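**Mesden 906 Mattress Protector**

Quilted cotton top, waterproof backing, elasticated skirt. Sold in single, small double, double and king.

The 906 replaces our older Mengal protector. The top layer is thicker and the skirt is deeper, so it now fits mattresses up to 50 cm. If you have a thin mattress, say under 15 cm, the skirt will bunch underneath and you would be better off with the flat version, which has corner straps.

**Washing**

Wash at 60 degrees with ordinary powder or liquid. No fabric softener, as it clogs the backing. Tumble dry on low or hang it over a line with the cotton side out. Don't iron it. It will shrink a little in the first wash and we have allowed for that in the sizes.

**Noise**

The backing is a soft film and rustles slightly when new. Two washes usually cure it.

**Delivery and returns**

Orders placed before 2 pm leave the warehouse the same afternoon. Unopened packs can be returned within 50 days. The Jarkex pillow covers in the same fabric are sold separately, in pairs. 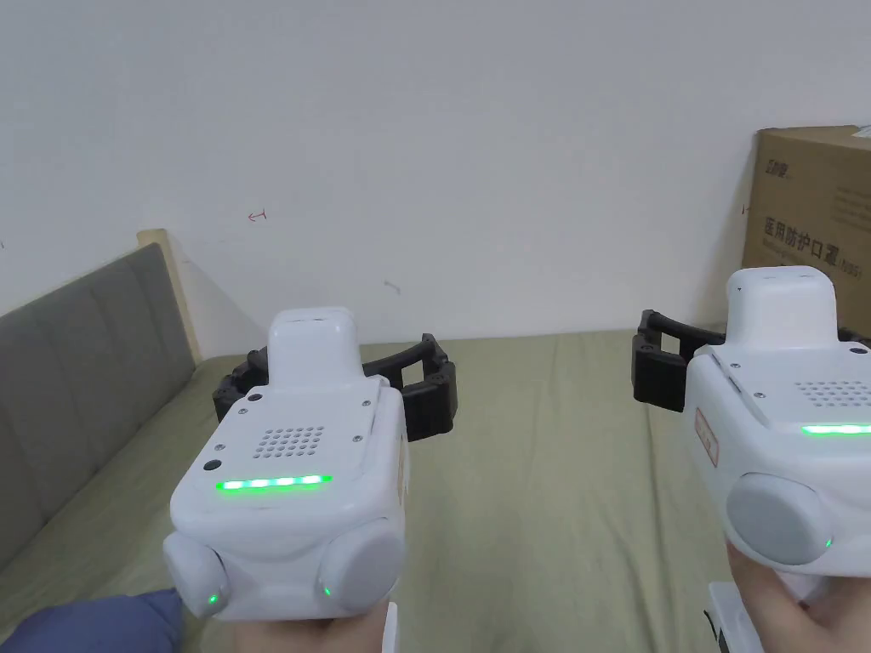

One customer wrote in May that the king size went on easily but the label was sewn into a side seam, so she kept putting it on the wrong way round. The label is now at the foot end on all sizes. Older stock with the side label is marked down until it sells out.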